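House rules for robots that share the office

When Koden began testing two-armed robots on its own office floor, the written rules fit on a single page. By February they filled 20, and most of the additions had to do with people standing nearby.

The company files furniture tasks as their own class of work. A cabinet has doors that swing into walkways, hinges that pinch and a shelf edge that a box can catch on. Under the rules, both doors are opened fully before an arm reaches in, and the box goes in with fingers above and below it.

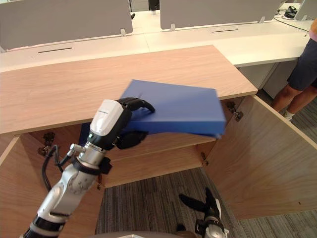

Where people stand

The spotter is the one person allowed close to the robot during a run. That person stays to the side of the cabinet, beyond the open door, and keeps both hands free. Everyone else waits behind the desks. Closed shoes are required on the carpet at all times.

Cables get their own section. Loops along the forearm are allowed if they clear the elbow through its full travel, and straps are checked at the start of every shift.

What gets written down

Koden logs every stop, including the ones that seem trivial. The log now holds 1,527 entries, and about 70 of them involve a door that had drifted partway shut. Those entries led to a new line in the checklist: look at the hinges before pressing start.

Tellent, which runs similar trials at its Lavislow site, has adopted most of the text but requires 2 spotters for any task above waist height. Koden has kept it at one - a second person, its rules say, tends to stand in the exit path. The two firms will compare logs again on Monday.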